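Zindix Releases Revised Cushion Fill and Cover Line for Hospitality Seating

SKULLESCOMBE, 2/17/21 - Zindix, a supplier of replacement cushions and covers to hotels, restaurants and event halls, has released a revised line of seat and back cushions under the name Wumau. The line replaces the company's earlier one-piece cushions, which were sold with sewn-in fill and could not be opened for cleaning.

Wumau cushions consist of a separate inner pad and a removable outer cover closed with a zipper. The inner pad has a firm foam core wrapped in polyester batting. The core and the batting can be ordered as separate parts. Covers are offered in 13 colors, including light blue and three shades of gray, and are cut from the same pattern as the earlier line, so existing customers can reorder by their old size codes.
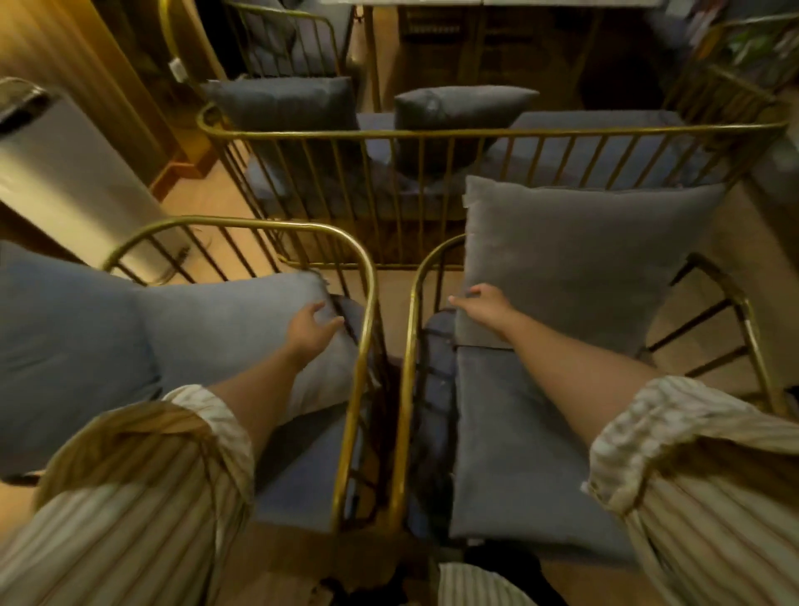 Cushions in light blue and gray on a pair of armchairs.

The change follows a review of returns handled by the Skullescombe warehouse. Most returned cushions had a sound pad and a stained or worn cover. Under the earlier design the whole unit had to be replaced. With the new design the cover alone is replaced and the pad stays in service.

"The foam outlasts the fabric in almost every account we serve," said Harvey Fehr, product manager for seating at Zindix. "Customers were paying for foam they already had. We separated the two parts, and the price list now shows them on separate lines."

Each pad was tested for height loss before release. Samples were loaded and unloaded on a flat plate, left to rest overnight, and measured at the center and at all four corners. Covers were washed and tumble dried on low heat, then checked for shrinkage along both seams. Fabric that shrank enough to bind at the corners was rejected, and two of the colors first planned for the line were dropped on that basis. They may be added later if a different mill can supply them.

Pads for open metal frames are made with a denser bottom layer. On a solid seat the load is spread by the deck. On a frame with bars or gaps the foam takes the load unevenly and can mark along the bars over time.

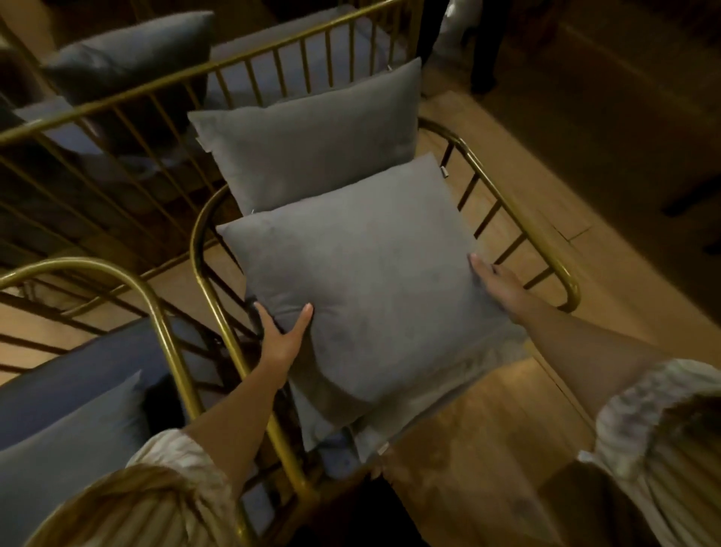 Back pillows use a softer core and have no denser layer. They are sold singly or in matched sets with the seat pad. Ties and non-slip backing are optional on both and should be specified at the time of order, as they cannot be fitted to a finished cover.

Cover fabric for the line is woven by Li, which also supplies the company's table linen. Zindix has placed an opening order for 3,000 covers, and 900 are in stock at Skullescombe now. Colors not held in stock will be cut to order. Trim and piping in contrasting colors will not be available at launch.

The minimum order is 100 covers per color for new trade accounts. There is no minimum for existing accounts replacing covers in a size they have bought before. Pads are packed flat and should be left unwrapped in a dry room for a full day before covers are fitted. A care sheet is packed with each carton - the sheet lists wash temperature, drying setting and the order in which the corners should be filled when the pad is put back.

The earlier one-piece cushions will remain on sale until September or until stock is used up. Replacement parts will not be made for them. Customers with open orders for the earlier line may switch to Wumau without a change fee if the goods have not yet shipped.

Fabric swatches and a size chart can be requested from the Zindix trade desk in Skullescombe.

Contact: Harvey Fehr, Seating Products, Zindix, Skullescombe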